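March 11, 2021

Went back to Planen's kitchen today for the second look at Pullura. I said I would write it down the same evening this time, before the sales pages get into my head and start doing the remembering for me.

The offer has changed again. Last time it was one arm, bought outright. Now it is a two-arm package on a monthly plan, with the hands included and something they call Bustos, the support tier, which you can decline in theory. I asked what happens when you decline it and got a long answer about software. Santino Navarrete did most of the talking. He is pleasant and he knows the thing well, and I noticed he never once used the word "clean" about a dish. He says "handled." So many dishes handled per day. Handled by whom, and how many of them need handling again?

I asked for the mug job since that is the one in the brochure. Everybody puts the mug in the brochure.

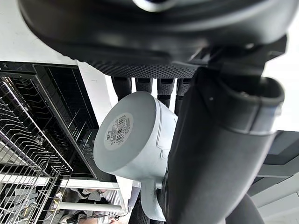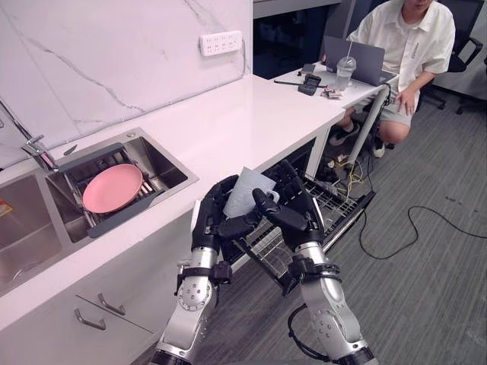

What bothers me about the mug is that it takes both hands. I load a dishwasher with one hand and hold the phone with the other, and I'm no athlete. Santino says two hands is the careful setting and that the package can be taught a one-handed version later. Later is a big word in this business. I have a folder of things that were going to be taught later.

To be fair (I'm trying) the hands are better than I expected. Fingers, and plenty of them, where the Pelico people were still selling a two-pronged pincher and telling me that was all a kitchen needed. I liked the rubbery dotted skin on the fingertips. I'd want to know what it costs to replace and how it feels about tomato sauce. I asked both. The first answer was "it depends on the plan" and the second was "good question," so I have written them both down as no.

Then the numbers. The sheet gives 2122 as the count of test loads and 2000 as the count of good ones, and I asked what had gone wrong with the other 122. No list. They don't keep a list, or they keep one and I'm not getting it. I would rather see one page of broken cups than ten pages of fine ones. The monthly fee is 400 dollars before Bustos. For that I could pay my nephew to do the dishes and he would also take the trash out.

Still no word on plates stuck together, or the cutlery basket, or who scrapes. I asked about scraping twice.

Things to send Santino before the end of March:
The list of bad loads, again.
Price of new fingertip covers, in writing.
Whether we can bring our own dishes. The chipped ones, the heavy casserole lid, the kids' cups with the silly handles.
What the plan costs in the second year.

If he lets me bring my own dishes I'll go a third time. If he won't, I think I have my review. Feet hurt. I came home to a full sink and did it by hand, and left the casserole to soak.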